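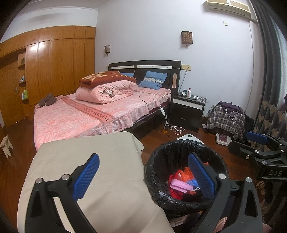 Speaker notes – "The Clean Bedroom and Other Claims"
Talk for the Kosgate housing evening, 12 minutes plus questions

Start with the bin. Ask who has a trash bin in the bedroom. Wait for hands. Then ask who empties it before it's full. Expect fewer hands and some looking at shoes.

I was asked to come and talk about the ten-minute bedroom reset. I said yes before I had read the handout, and now I have read it. The handout says you make the bed, clear the surfaces, empty the bin and "feel the calm arrive." I have been making beds most of my life and I'm still waiting on the calm. So I'd like to go through the advice and see which parts hold up in a bedroom that people sleep in.

THE BED

The standard advice is that a made bed is most of the job. I half believe this. A pink spread with SWEET DREAM across it, pulled flat, with a couple of blue pillows against the headboard, does make a room look as if somebody is in charge. But look at what the advice leaves out. Where does the comforter go? In the magazines there isn't one. In a real bedroom it gets folded and stacked near the head of the bed, and then the blanket gets folded and goes on top of that, and you have a made bed with a pile on it.

I say leave the pile. Folded is folded. The Takance booklet wants you to buy a blanket chest for the foot of the bed. I measured mine for one. I would have had to climb over it to get to the window.

(Pause here. If Thitima Phuthong is in the room she will want to defend the chest. Let her, one minute.)

THE THINGS WITH NO HOME

The travel pillow. I bring it up because I keep seeing them at the foot of beds in April and in November alike, and I have yet to meet a storage system that knows what to do with one. It's U-shaped, it won't fold, it won't stack. The handout says "return each item to its place." Fine. What place?

My suggestion is a suitcase, if you own one. Otherwise a hook. I don't trust the vacuum bags. I tried the Nuline ones and the pillow had puffed back up by the next morning.

THE CABLES

Every guide I've read tells you to hide them. Boxes, clips, sleeves, little fabric tubes. I'm doubtful about all of it. A power strip on the floor with white charging cables coiled around it isn't lovely, but you can see what's plugged in, you can reach it, and you can tell when something's wrong with it. Shut it in a box with a lid and you'll forget it for a year.

What I will say is keep them off the bed where you can. A cable with a switch on it, running off the bedspread and down the side, gets pulled every time somebody changes the sheets. Unplug it first. I know that sounds obvious. I have broken a lamp.

Bed skirts, same section. A ruffled skirt hides what's underneath, and I suspect that's why people buy them. No objection, but lift it once a month.

THE BIN

Back to where we began. I used to say no bin in the bedroom at all, and I was wrong. Take it away and the wrappers go on the nightstand. A plain black bin with a black bag in it works as well as anything in the catalogs. My complaint is with the lining trick, where you keep ten spare bags under the one in use. Anong Jitpraphai swears by it. In my house the spares slid down, bunched up, and took half the room in the bin.

Look before you tie it up, too. Bedroom trash is a jumble of packets and netting and small bits of something, and small bits of something are sometimes the part you'll want next week.

CLOSE

Skip the "calm" slide. If there's time, take the question about drawers. My answer is that two are plenty, and that the one nearer the floor will fill up with instruction manuals whatever you do.

Hand back the clicker to the Suwannarat table.

Shared 12 times | 3 comments

Comments

mellow_ruth: I have the blanket chest and I love it. You climb over it once or twice and then you learn.

P. Dorn: Was there for this. The drawer question ran longer than the talk.

Anong J.: My spare bags do not slide. Use a bigger bin.

Contact the speaker | © Kosgate Evenings | Back to top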